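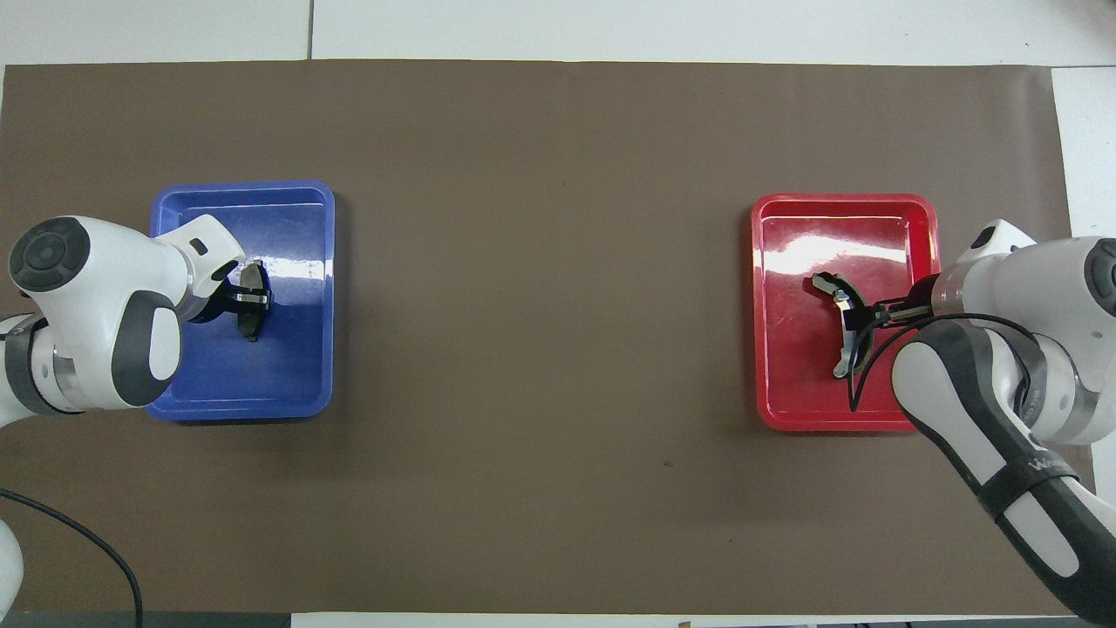 A blue tray and a red tray on brown paper.

March, a little before midnight

Back from the county meeting, with cold feet and a headache from the lights. The executive has found a new way to do without the rest of us. It's called the Continuity Measure, and it lets the chair's office approve spending between sittings whenever "the ordinary business of the chamber would cause delay." I read that line several times on the bus. The ordinary business of the chamber is delay. We used to call it debate.

Marlene Rocha spoke against it for five minutes, the most anyone gets now. Last year it was ten. She asked who decides when a thing is urgent, and the chair told her the office would, in consultation with the office. He said it with a straight face and took a drink of water. The measure passed before she had her coat off the back of the chair.

I should put down what it replaces, in case I forget and start believing it was always like this. Anything over 300 dollars went to the finance table, anything over 1,500 went to the floor, and people from Arport and Lollham could stand up and be rude about it. Now the floor gets a summary every quarter. Tonight they passed out a sample summary. It had a nice cover.

The Lollham members all voted yes. They were promised their bridge, the same bridge they were promised for voting yes on the shorter speeches. Ñahui from the north ward abstained and then explained his abstention to me in the hallway for longer than Marlene got for her whole speech. He feels strongly, he says. He'd like it known.

Edith Rengifo had the petition with her, 100 names, most of them legible. The clerk said petitions go through the Zikell portal these days and couldn't be taken by hand. Edith asked if the portal was working. The clerk said it would be shortly. So she read the names out loud from the public seats until they turned her microphone off, and then she kept reading, and you could hear her fine. She taught fourth grade.

What bothers me is how polite it all is. The chair thanked us for our engagement. He won by a lot in the fall and mentions it whenever he's asked a question, as if we'd elected him to stop being asked.

Must call Marlene in the morning about the appeal. Also out of coffee.

Filed under: County Politics, Diary

Print this entry | E-mail this entry

Recent entries
The bridge, again
Ten minutes becomes five
What the clerk said about the minutes
Arport votes, sort of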